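回收分类闲聊区 > 家里与办公室
主题：瓶子罐子到底要不要压扁再丢？来聊聊你们的分法
浏览 872　回复 12

楼主 青石板上晒豆子
最近迷上了整理空瓶空罐，真的上头！起因很简单，我们办公室茶水间换了新的回收架，三个格子，塑料瓶一格，金属罐一格，剩下一格放纸盒。以前大家喝完往一个大袋子里一扔就算完事，现在要分开放，我才发现自己对这些东西一点都不了解（惭愧）。
于是这阵子我每天下班前都会把会议桌上剩下的瓶瓶罐罐收一遍，顺手冲一冲、沥干、归格。越收越有意思，同样是水瓶，有的瓶身薄得一捏就响，有的硬邦邦，标签有的一撕就下来，有的胶粘得死死的，指甲都抠疼了。
想问问大家：
一、瓶盖你们是拧下来单独放，还是拧回去一起丢？
二、标签撕不撕？
三、易拉罐踩扁还是不踩扁？
我先说我的：盖子拧回去，标签能撕就撕，罐子一定要捏扁，捏的那一下特别解压！

1楼 桥头卖伞
沙发！罐子捏扁+1，我家阳台就一个小桶，不捏扁两天就满了。瓶子我是先把盖子拧开，压扁，再拧上，这样它不会自己弹回来，体积能小一大半。

2楼 半夏不苦
标签我从来不撕，太费劲了。我们小区收的时候也没人说过要撕。

3楼 Trusel
反对一下楼主的第三条。我们这边的回收机是扫罐身条码的，罐子捏扁了它认不出来，直接吐出来，我亲眼看着前面一位大叔塞了好几次都不行，最后抱着一袋扁罐子回家了。所以要看你那边怎么收，机器收的千万别捏！

4楼 青石板上晒豆子（楼主）
回复3楼：啊这个我真没想到！我们是人工来拉走的，整袋过秤，所以一直没遇到这个问题。学到了学到了，我去把首帖改一下，加一句“先问清楚怎么收”。

5楼 桥头卖伞
回复3楼：那瓶子呢？瓶子压扁它认不认？

6楼 Trusel
回复5楼：也不认，瓶子要原样，标签还得留着，因为条码在标签上。所以我现在什么都不压，家里专门腾了一个高箱子，Gastwood的那款，口子大，瓶子横着竖着都塞得进去，满了就拎走。占地方是真占地方，可是听机器“咕咚”一声吞下去也很快乐啊。

7楼 一锅南瓜粥
来晚了，把我的也贴上。我在Lallberg的一个社区活动室帮忙收拾，活动一散，桌上永远是这几样。我的习惯是先全部放倒在桌面上，一眼就看出哪些归哪边，然后再动手。
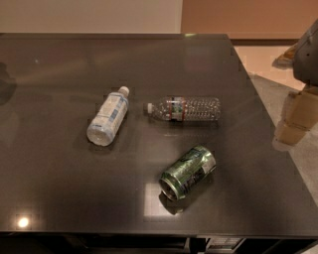

Lallberg，2021年2月2日

两个塑料瓶，一个绿罐子，刚好把这楼里吵的几件事都凑齐了。白标签那瓶矮矮胖胖的，标签裹住了大半个瓶身，透明那瓶只有中间窄窄一圈，红边的。要说撕标签，我当然喜欢窄的那种！一圈扯下来就完了，裹大半身的得慢慢来，有耐心的时候我会找到接缝从边上起，没耐心的时候（多数时候）就留着。
罐子身上已经有凹痕和折印了，按Trusel的说法，这种送去机器那边估计要看运气。我们活动室的金属罐是攒够一大袋统一送走，扁一点完全没关系，所以我照收不误。
还有一个小心得：深色桌面特别适合干这个活。桌面亮，瓶子底下漏出来的一点水都看得清清楚楚，收完拿抹布一擦，舒服！

8楼 半夏不苦
回复7楼：看到那个白标签的我手就疼，哈哈。话说这种奶白色的瓶子和透明瓶能放一起吗？我一直以为有颜色的要另外放。

9楼 一锅南瓜粥
回复8楼：我们这边都进塑料瓶那一格，不再往细里分。不过我问过另一个活动室的人，他们是把透明的单独挑出来的，说那边收的人要求这样。所以还是那句话，问收的人最准，别只看瓶子长什么样，光看外观我也说不准是什么料子。

10楼 Quispe老街坊
我来唱个反调，你们别打我。我觉得家里就那么点瓶子，又冲又撕又压，水费和时间都搭进去了，意义有多大？我家就是倒干净，盖子拧上，往袋子里一放，到点拿下楼，从来没出过问题。楼主每天下班还要收一圈会议桌，换我早就罢工了。

11楼 青石板上晒豆子（楼主）
回复10楼：不打不打，哈哈！我觉得“倒干净”已经是最要紧的一步了，真的。我们之前那个大袋子就是输在这里，半瓶饮料倒在里面，纸盒全泡了，那个味道……我至今难忘。至于冲不冲，喝纯净水的瓶子我现在也不冲了，甜饮料和奶类的才冲，用洗杯子剩下的水晃两下就行，不另外开水龙头。
时间嘛，我是把它当成下班前的小仪式了，对着屏幕坐一天，站起来走两圈，手里有点不用动脑子的事做，特别舒服。
另外补充一下我们办公室的情况，有人私信问架子怎么贴的标。我一开始写的是“塑料”“金属”“纸”，结果总有人把塑料餐盒和勺子也放进去。后来改成“饮料瓶”“易拉罐”“纸盒（压平）”，字写大，贴在格子口的正上方，乱放的情况立刻少了很多。写东西的名字比写材料好用，大家手里拿着瓶子，低头一对就知道放哪儿。
还有格子底下要垫东西！我垫的是旧托盘，漏水了端出来冲一下就好。之前没垫，底板都发粘了，擦了三遍才干净。

12楼 桥头卖伞
楼主这个贴标的办法好！我去年6月在单位也弄过，写的就是“可回收”三个字，结果什么都有，连香蕉皮都有，气得我。明天就去改成“饮料瓶”。
回复10楼：其实我以前跟你一样，后来是因为夏天招蚂蚁才开始冲的。你家要是没蚂蚁，那确实可以省这一步。
顺便汇报一下，我们单位攒到现在，瓶子加罐子过了2,000个！都是每次来拉的时候对方点的数，记在本子上。卖的钱不多，买了几包茶叶放茶水间，大家喝得挺高兴。
对了，盖子的问题还没吵完呢，我继续站“拧回去”。单放的盖子太小了，满地滚，上回有一个滚到柜子底下，我趴着拿尺子拨了半天。有没有单放盖子的朋友出来说说你们用什么装？我真的好奇，玻璃罐？还是饼干盒？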